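Giving up fizzy drinks, more or less

1/13/19

I stopped buying fizzy drinks in June and I have been meaning to write about it since then. It has gone better than I thought it would, although I did have a bad patch in the middle which I will come to.

I should say how much I was drinking. It was 2 cans a day on a normal day and more if I was driving. I had never counted it as much because I don't take sugar in tea and I don't eat many sweets, so I had myself down as a person who didn't have a sweet tooth. Then the dentist in Lundthorpe asked me what I drank at work and I told her, and she wrote it down without saying anything. I had two fillings done the week after.

The shop on the corner sells cans in packs and I had got into the habit of picking one up with the bread. I worked out from my bank statements what I had spent in a year at that shop and it came to £915. That is everything, bread and milk and washing powder included, so I can't say what part of it was drinks. It was enough to make me look at the receipts properly when I started getting them.

The first fortnight was mostly headaches. I drink tea as well, so I hadn't expected to miss the caffeine, but I did, every afternoon at the same time. I took a couple of tablets and went to bed early. After that the headaches went and what was left was the habit, which was harder. I would finish a job and get up to go to the fridge before I had thought about it. I moved the fridge contents about so that the shelf where the cans had been had yoghurt on it. It sounds silly but it helped.

What I drink now is water from the tap, tea, and squash made weak. I tried the flavoured waters and didn't get on with them. They taste of something that has been near fruit. I also tried making my own ginger drink from a recipe on the back of a packet and it grew a skin, so I poured it down the outside drain and didn't try again.

The bad patch was when we went to Erkdale for a week. The cottage was a long way up a track and the only place to buy anything was the Nurner garage on the main road, which had one fridge, and the fridge had fizzy drinks in it and nothing else apart from milk. It was hot. I had one on the first day and one every day after that, and when I came home I bought a pack as if I had never stopped. That went on for three weeks. I didn't enjoy them as much as I remembered, but I still drank them.

I stopped again by not going into the corner shop at all. I now get bread from the bakery, Echevarría, which is further to walk and costs more, but they don't sell drinks in packs and the bread is a lot better. I go every other day. The walk there and back takes me 51 minutes if I go by the canal and less by the road, and I have started going by the canal unless it is raining hard. I suppose that is a benefit too, though I haven't lost any weight, in case anyone is wondering. I weighed myself at the start and again at Christmas and it was the same.

Sleep is the thing that has changed. I used to wake up in the early hours and lie there until the alarm. It still happens sometimes but most nights I go through. My teeth are no different to look at. I have another check-up coming and I will find out then whether she has stopped writing things down.

I have not banned them from the house. Other people who live here drink them and I am not going to start telling them what they can have. I will have one at a wedding or on a train. What I wanted was to stop having them without noticing, and for the most part I have managed it. The next thing is biscuits, but I am not ready to talk about biscuits. I did say I would do 100 days without a can before I wrote anything and I got to the end of that just before New Year, so this post is a bit late.

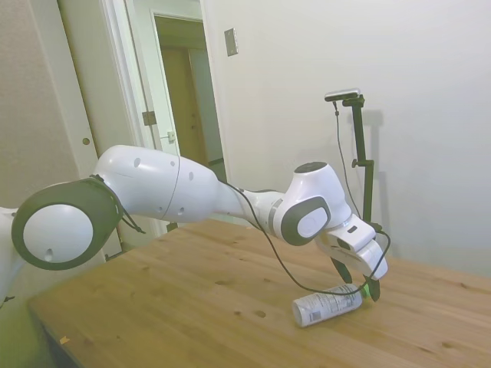
The recycling has gone down a lot as well. Our box used to be full before collection day and I had to squash everything flat to get the lid on, and it rattled all the way down the path. Now it is mostly paper and jars. I still find the odd can on its side on a table, like the white one in the photo, and pick it up to see if there is anything left in it before it goes in the box. The council have changed the collections again and I have put the new sheet up on the back of the kitchen door.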